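Maintenance Records and the Igwe Footbridge

2023-12-17

The inspection report on the Igwe footbridge was released to residents in October, and I have now read it in full. It runs to a main volume and 2 annexes. As a retired structural inspector with no present connection to the owner, I wish to set out my observations for readers who use the crossing and who have asked for my opinion.

The report was prepared by Gindard under the direction of Josefina Saavedra. It records section loss in the lower steel of the approach span, blocked drainage at the north abutment, and bearings that no longer move as designed. None of these defects is unusual in a structure of this age. Each of them was also noted in the previous inspection, in nearly the same words.
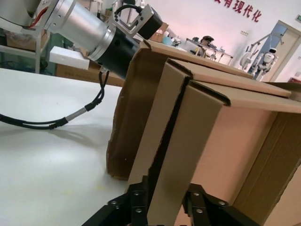

What the Earlier Inspection Recommended

The earlier inspection was signed by Aurelio Carrasco. It advised that the drains be cleared each spring and fall, that the exposed steel be cleaned and repainted, and that the bearings be examined again within 3 years. The maintenance log, reproduced in the second annex, shows a single drain clearance and no painting. The entry for the bearings is blank.

I worked alongside Mr. Carrasco for a time and know his reports to be plain. Page 9 of his text states that water standing on the bearing shelf "will shorten the life of this span." It is difficult to see how the owner could have misread that sentence.

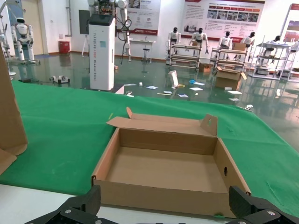 Responsibility for the Work

The footbridge passed from the port authority to the district, and the maintenance contract was later awarded to Flanico. Ignacio Vallejo, writing for the district, maintains that painting was excluded from the contract. Flanico maintains that painting was included but never ordered. The contract itself has not been released, and I would respectfully ask that it be made available.

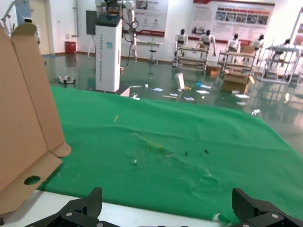
Bearings deserve more attention than they have received in the public discussion. When a bearing seizes, the deck can no longer expand and contract freely, and the resulting force is carried into parts that were not designed for it. The first evidence at deck level is often slight. A cloth spread over a table will show a faint diagonal crease among its softer wrinkles, and a casual observer will pass over it; fine diagonal cracking in a concrete deck is passed over in the same manner. The report lists such cracking at the north end under item 3259 and assigns it a low priority. I would have assigned it a higher one.

The proposed remedy is to jack the approach span and replace all of the bearings during one closure. Cayetano Bravo has argued in his letter to the district that the work should be divided into two stages so that pedestrians retain a crossing.

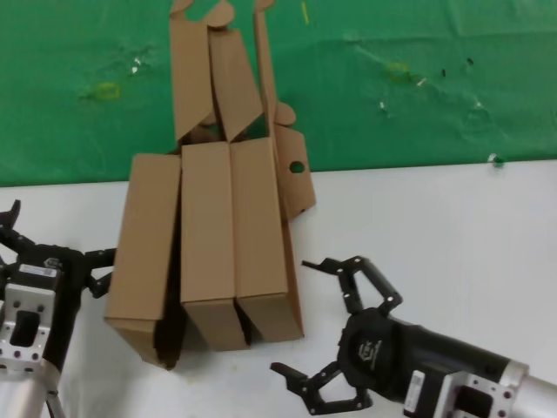

I have sympathy with that position, as the detour by way of the Vudance road is long and poorly lit. I nevertheless favor the single closure. A span with new bearings at one end and seized bearings at the other would remain under restraint for the whole of the interval, and intervals of this kind tend to grow.

The district will accept written comments until its next session. Florencio Tejada, the clerk, has confirmed that comments may be delivered by hand or by mail and should cite the item number in the report. My own submission concerns the cracking, the drains, and the release of the contract. I will publish the reply here when I receive it.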